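Home Guides Set-up Tasks Results Downloads Contact

We use cookies to remember your language and the last page you have read. Accept Settings

Merus Set-up Guide, Section 6: The Shoe Rack Task

Last changed 2 Sep 2026, by the Merus documentation group

This section explains how to set up the shoe rack task, how to record the demonstrations, and how to run the trained policy for the comparison that is reported at the end. Please finish Section 5 (hand calibration) before you start. If the hands were taken off and mounted again after calibration, do Section 5 one more time.

6.1 What the task measures

The task asks the robot to move one slide sandal at a time between places on a two-tier rack. It looks simple for a person. For a robot hand it is a good test of contact, for two reasons. The sole is thick and the strap leaves only a small opening, so the thumb must arrive at the correct depth. Also, the neighboring shoe is often close enough to be pushed by mistake.

Our method, Cillex, predicts the contact point of the thumb first and the motion of the fingers after this. The older method, Ccori, predicts all joints together. Both use the same camera at the head and the same recordings, so the difference in result comes from the order of prediction only.

6.2 Placing the rack

1. Put the rack against a plain wall of a light color. Leave enough room in front for the robot to turn its body without touching the shelf.

2. Check that the rack does not rock. On carpet, press on both ends of the upper shelf by hand. If it moves, put a thin board below.

3. If you use a metal frame with the rack, look at the live picture from the head camera before you fix it. The posts may pass in front of the shelves. This is allowed, but the position must stay the same for all recordings of one set.

4. Lead all cables away from the place where the robot stands. A cable on the floor may stay where it is when it is outside the standing area and nobody needs to walk there.

5. Mark the position of the rack on the floor with tape.

Note: Chairs and other furniture near the rack do not have to be removed. In our tests the policy trained with furniture in view also worked when it was later moved. The opposite case was weaker, so we advise to record in a normal room.

6.3 Choosing and placing the shoes

1. Use slides without laces. Light colors are harder for the depth estimate, and we use them on purpose.

2. Put shoes on both shelves. The lower shelf is not used in the first stage, but the shoes there must be visible, otherwise the policy will learn that a shoe is always on top.

3. Change the angle of each shoe between two recordings. Some should stand straight and some should be tilted.

4. Keep one shoe near the end of the upper shelf. The approach from the side is the most difficult one and it needs more recordings than the others. 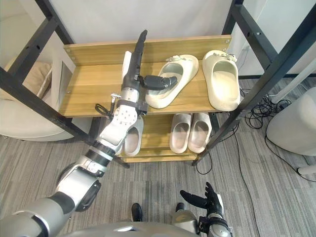
The thumb should rest on the inner side of the sandal before any force is given. If the operator closes the hand too early, the sandal turns around its heel and the recording is of no use for training. Delete it immediately. Do not try to repair it by cutting the end, as the wrong approach would still be inside.

Caution: Never hold the shoe for the robot while the arms are powered. Press the stop button first, then correct the shoe, then step back behind the tape.

6.4 Recording the demonstrations

1. Start the Flokeo recorder and wait until both arms show "ready".

2. Bring the arms to the low start position. The hand which is not working stays low, with the palm partly open.

3. Move the working hand to the shelf slowly. The fingers should point up during the approach – this keeps the knuckles away from the edge of the board.

4. Extend the thumb toward the shoe. Wait one second. Flokeo uses this pause to find the start of the contact phase.

5. Close, lift, place, open. Do not correct the grasp in the air.

6. Go back to the start position and press "save". If the recorder shows a yellow line, the joint data has a gap and the recording must be repeated.

One set has 400 recordings. Take a break after every 10, because a tired operator makes shorter pauses at step 4 and the contact phase is then found too late. We learned this in December, when a complete set had to be recorded again.

Note: It is allowed to use the left hand for shoes on the left half of the shelf. Please write the hand in the label field. Mixed sets without this label can not be used for Cillex.

6.5 Checking the set

Before training, open some recordings from the start, the middle and the end of the set and look at them at low speed. You should check these points:

– The thumb is visible at the moment of contact, or it was visible shortly before.
– The neighboring shoe does not move.
– The back panel of the shelf is not touched with force. A light touch is accepted.
– The second hand does not enter the space in front of the shelf.

A shoe may be partly hidden behind the working hand. This happens often at the end of the shelf and it is not an error. Cillex keeps the last good estimate of the shoe position and uses it until the shoe is visible again. When the hand hides the shoe already at the start position, move the rack a little and make the tape mark new. 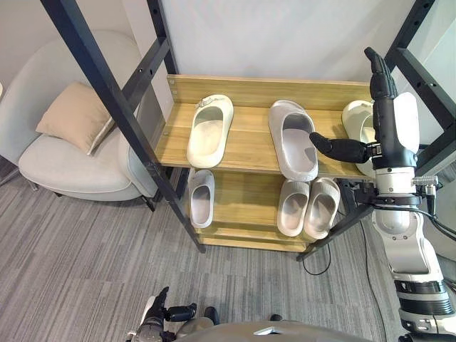
6.6 Running the trained policy

1. Load the policy and choose "single shoe". Do not choose "pair" with a set from this section.

2. Set the arm speed to the lowest value for the first run.

3. Stay with one hand on the stop button until the robot has returned to the start position.

4. Write down the result as "placed", "dropped", "moved neighbor" or "no contact". Please do not use other words, the evaluation script does not read them.

5. Change the shoes according to the list printed by Flokeo and repeat.

Caution: If a finger is caught in a strap, do not pull the shoe. Press stop, release the hand from the menu, and take the shoe off by hand when the joints are free.

6.7 Our result and its limits

We ran 477 trials in total, divided between the two methods. Cillex placed the shoe more often than Ccori, and the gain was largest for tilted shoes on the upper shelf. For shoes that stood straight we saw almost no difference. The most common failure of Ccori was a thumb that came too deep and pushed the shoe back. The most common failure of Cillex was "no contact": the thumb stopped too early and the hand closed on air.

We can not say yet if the gain remains with dark shoes or with a soft sole. The lower shelf was tested only in a small number of trials, and the wrist came near to the upper board in many of them – for this reason we do not report it as a result. If you want to try it, reduce the reach limit of the wrist first (see Section 5, last table).

6.8 After the work

1. Bring both arms to the low start position and switch off the power.

2. Look at the fingertips for damage. Straps with small ornaments can scratch the cover of the thumb.

3. Copy the set and the result file to the same folder, and keep the Flokeo list with them. Without the list the order of the shoes can not be found again.

Previous: Hand calibration Next: Training on your own data Back to top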